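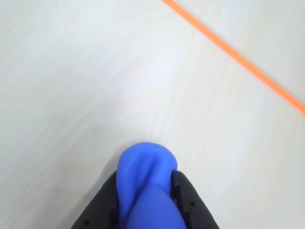
Pale wood with a thin orange line across one corner. A light surface shows its grain best when there is little on it.

The pale table comes back

For years the advice on tables was to buy dark. Dark wood was said to hide marks, look grown-up and go with everything. Anyone who has wiped breadcrumbs off a walnut-coloured top at seven in the morning will know that only the second of these is true. Dark tops show dust, crumbs, flour and the ring from every glass.

Pale tops are now filling the showrooms again. Cream, off-white, the colour of a digestive biscuit before it is baked: the shades vary, and so do the names given to them. Bundgaard, which has a showroom on the ring road at Humport, sells a version called Brarnness, and on the Saturday I went in, it had been moved to the front of the shop, where the brown tables used to be.

I went because I was about to replace a table I had owned for a long time, and because I wanted to know whether pale wood could be lived with. I have now had a pale top at home for long enough to say something useful about it.

What you are choosing

There are three things sold as a pale table, and the labels do not always make it clear which is which.

The first is solid timber, usually ash, maple or birch. It can be sanded back and refinished many times. It moves a little with the seasons, so the joints need to be well made. It is heavy, and it costs the most. The Brarnness in solid ash was 1,597 pounds for a table that seats six, with the bench extra.

The second is veneer, a thin layer of real wood over a board. A good veneer looks exactly like solid wood from above, and you have to get down and look at the edge to tell. It stays flat, which solid wood does not always do. It can be sanded lightly once, perhaps, by somebody with a steady hand. I would not try it.

The third is a printed surface with a picture of wood on it. These are the cheapest and much the hardest to stain. The test is to look for the same pattern of grain twice. On a long table it will often turn up again at the other end, and once you have seen it you will go on seeing it.

None of the three is a bad choice. A printed top in a house with small children and felt pens is a sensible purchase. The mistake is to pay the price of one and get another, so ask the shop to write down what the top is made of on the receipt.

Grain and light

Pale wood is quieter than dark wood, but it is not blank. The grain runs in fine streaks a shade or two darker than the rest, sometimes straight and sometimes in long wavy bands that wander off at an angle. In flat light you can hardly see it. Under a lamp placed low to one side it comes up well.

The colour also changes across a single top. Where the light falls directly it can go almost white and lose its grain altogether, while towards the corners it turns greyer, or faintly green. People bring a sample home, put it under the kitchen light, decide it is too yellow, and then find the same sample looks grey by the back door. Both are right. Move it through the day before you decide, and look at it at the time you will mostly use the table. In our house that is six in the evening.

Bulbs matter more than I had expected. A warm bulb pushes pale wood towards yellow, and a cool one makes it look like a worktop in a dentist's. If your new table seems to be the wrong colour, try a different bulb before you ring the shop.

Pale timber does not stay the colour it was when it was delivered. Most of it yellows under daylight, quickest in the first year. If you leave a runner or a fruit bowl in one place all summer you will have a lighter patch under it in October. It evens out once the thing is moved, but it takes months. With an extending table, pull the leaves out now and then and leave them out for a few days, or they will never match.

Oil, lacquer or soap

The finish affects daily life more than the species of wood does.

Lacquer seals the surface. Spills sit on top and can be wiped away, and nothing more is asked of you for years. When it does go, it goes in patches, usually where people rest their wrists, and the whole top then has to be stripped.

Oil soaks in. It gives a warmer colour, and a damaged spot can be rubbed down and oiled again on its own. It needs doing twice a year at first. Ordinary oil darkens pale wood noticeably. If you want it to stay pale, look for an oil with a little white pigment in it. The one I used was from Orkeo, a small firm that sells by post, and a single tin did the table with enough left for a shelf.

Soap is the old method and still the palest. Soap flakes are dissolved in hot water, left to cool and wiped on with a cloth, then the surplus is wiped off with another. The wood ends up with a dry, slightly chalky feel that I like very much. It gives the least protection of the three. Red wine left for 45 minutes on a soaped top will leave a mark, and I know this from having left it. Two rounds of soap and a fine sanding pad took most of it out. There is still a faint pinkish shape at my end of the table.

Whichever finish you choose, test it on the underside first. Leave it overnight. Finishes look different once they have dried, and underneath is the place to find out that you do not like it.

One strong colour

A pale table in a pale room can look unfinished. The usual answer is to cover it with things: a runner, a bowl, candlesticks, a plant, a second plant. All of them then have to be moved at every meal, and most end up on the floor.

A single strong colour does the job with less fuss. Orange is particularly good on cream wood. It is close enough to the yellow in the timber to look as if it belongs, and bright enough to be seen from the door. A narrow line of it is plenty. Blue works too, but it makes the wood look yellower, and some reds make it look pink.

If you are not sure where a line of colour should go, use low-tack tape and try it. Put it across a corner at a slant, stand back, and leave it for the evening. A slanting line has a different effect from one laid along the edge. It cuts off a small triangle of table and makes the rest look larger, whereas a line along the edge just looks like trim. Keep it straight. Pull the tape tight between two points and lower it all in one go, then press down from the middle outwards.

Do not leave tape on an oiled or soaped surface for more than a day or two. The glue lifts the finish, and the wood beneath it will be a different shade from its surroundings. On lacquer it is safer, but peel it back slowly, low and flat, all the same.

If you like the result, the permanent version is an inlay, a job for a joiner, or a painted line under lacquer, which a careful person can do at home. A length of flat cord is a third possibility, for those who would like to be able to change their minds — and it can go in a drawer when there is pastry to roll.

Looking after it

Wipe with the grain, using a cloth that has been wrung out well. Dry it afterwards. Keep coloured sponges away from soaped wood, because the dye can come off on it. Newsprint is a bigger danger than wine in my experience, especially when it has been left under a damp elbow.

Hot pans need a trivet on any finish. Felt pads under pottery are worth the trouble, as the unglazed foot of a mug scratches more than a knife does. For small dents in solid wood, lay a damp cloth over the dent and touch it with a warm iron for a few seconds. The fibres swell and most of the dent comes up. Do not do this on veneer.

Mine has been in use for 8 months. It has the wine mark, a row of small dents from a fork, and a paler oblong where the post gets put down. I had it sanded in my mind by the end of the first fortnight. Since then I have left it alone.

Comments

We went for lacquered birch and have had no trouble at all, but our extending leaves are now a completely different colour from the middle. Wish I had read the bit about pulling them out before we put them away for the winter.

Does the soap method work on a veneer top? Ours is ash veneer, untreated as far as I can tell.

Reply to above: it does on mine, but go easy on the water and keep it away from the edges.

Tried the tape across one corner last night, in orange. My husband asked when I was going to finish wrapping whatever it was. Staying up until Saturday.

Last updated: October

Contact the magazine | Copyright, all rights reserved | Back to top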